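Shed notebook, Hetton arm build
4/21/23
Posted in: Workshop Log / Arms & Grippers / Simulation

Picking up from the gripper mess. Tomos was right, the finger offset in my model was out by 8 mm, which explains why the fingers kept closing on nothing and I kept blaming the physics settings (sorry, physics settings). Fixed it, reloaded the lot, and off we went again.

I'm still doing everything in the sim first. The real arm is sitting on the bench with its elbow off while I wait for the Zernton bearings, and I'd rather crash a pretend one anyway! Tomos reckons I've spent more time decorating the virtual benches than tuning the controller. Guilty. But I do want some clutter around, or the planner gets lazy and swings the arm wherever it likes.

Ran 40 picks this arvo with the cube starting in a slightly different spot each time. Grip force at 12 N for the lot. Had a go at 8 first and wasn't keen on how the cube crept in the fingers, so up it went. The two benches have a dark gap strip between them and I've been setting the cube down right near that edge on purpose, as that's where my height estimate goes funny. I think the shine on the strip is confusing the depth, but haven't proved it.

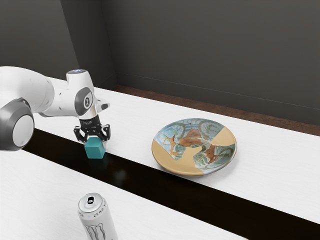
Cube in the fingers at the edge of the strip, plate and can left in as clutter.

Colour on the cube is a bit close to the greeny bits on the plate glaze. Might swap it for something louder if the detector starts mixing them up.

Still to do:
- drop approach speed to 60 percent for the last bit of travel
- move the can further in and see if the planner copes
- ask Tomos for his Yammine config file, mine's a dog's breakfast
- elbow bearings!! chase them up

Comments

Tomos Gwynne: Told you it was the offset. Config's on the shared drive, ignore the top half.

Gwenllian Mostyn: Ta! Which top half, the commented bit or all of it?

Tomos Gwynne: Commented bit. Try a matte strip as well and see if your height sorts itself out.

Recent entries
Wiring the Vernodar power board
Elbow teardown, part two
Finger pads: rubber or silicone?
Tidying the cable run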